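How to budget for a first gear assembly cell

So you want a robot arm to put small gears onto pins, and you need a number to give whoever signs the checks. Great! This is one of my favorite jobs to plan, and you can get a good budget together in an afternoon.

Step 1. Write down the parts before you look at a single arm. List every gear, plate and pin, then note the smallest thing the fingers have to hold and the heaviest. At Clamidden we did this in June and dropped two arms from our list right away.

Step 2. Price the fingers on their own line. A gripper quote often covers the body and one plain pair of fingers, and you will want more than that. Look for a grippy inner face and a tip narrow enough to reach in beside a gear – and order spares in the same purchase. 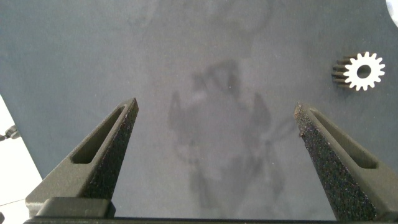
Hae-won Won: We left spares off our first request and had to open a second one for a tiny amount. The paperwork took longer than the shipping. I'd add the mat or cloth you plan to work on too, it's cheap and it always gets missed.

Good call, and I've added a work surface line to my own sheet. I put $100 there and it has been plenty.

Step 3. Decide how the gears get to the robot. Loose on the table is fine for a trial, and it costs nothing. Trays cost money but save you a lot of programming. Ask for both prices. Our tray quote from Flalico came in at about $2000, so we started loose and put the trays in next year's plan.

Step 4. Plan the test before you buy. Ask the seller to run your own parts, and send extras. We mailed 30 gears to Grornano along with a plate and its pins, and asked for 8 placements in a row with no hands on the table. Pay attention to the moment the gear goes over the pin! A snug bore is where time disappears, and it's the part I most like to watch.

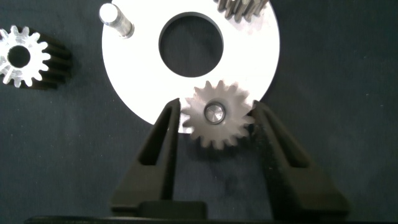

If the seller needs to slow the arm way down for that last bit of travel, write down the slow speed and use it for your cycle time. The brochure speed won't help you here.

Step 5. Add the hours. Someone has to teach the positions, and someone has to learn to fix them later. I keep this as a separate row with a person's name next to it. The Ban controller we chose came with a training day, but we still budgeted a full week for our own practice and used all of it.

Step 6. Leave room for a camera mount and cables. Get the cable length in writing – measure along the arm with the elbow stretched out, then add slack.

Save the sheet with the quote dates on it. Prices move, and you'll want to know which ones to ask for again.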